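ultolside-chutneys: read me first

So this is my chutney and pickle recipe collection, typed up from two shoeboxes of cards my aunt kept when she lived in Ultolside. There are 272 recipes in the main file, one per row, and I've kept her spellings (she wrote "tumeric" every single time and I love it).

Columns are name, fruit or veg, vinegar, sugar in grams, and notes. She worked in ounces, so the grams are mine, and if a row looks mad please blame me! Blank vinegar means the card didn't say. Halina Zalewska checked the plum ones against her own jars, and Jennylyn Tagle sorted out the mango section, which was a right muddle.

Use it however you like, print it, scribble on it. I'd only ask that you keep my aunt's notes in, even the rude one about the Jiltholm show judges.

Last updated Apr 7, 2022. The marrow cards are still to come, hopefully by May, once I can read them.

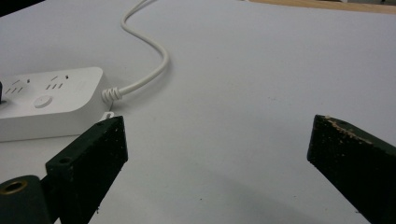

White tabletop, dark green gripper fingers.

If you spot a mistake, send me the row number and what you think it should say. Row 459 is meant to have that much ginger, I've made it twice.

2 comments
Share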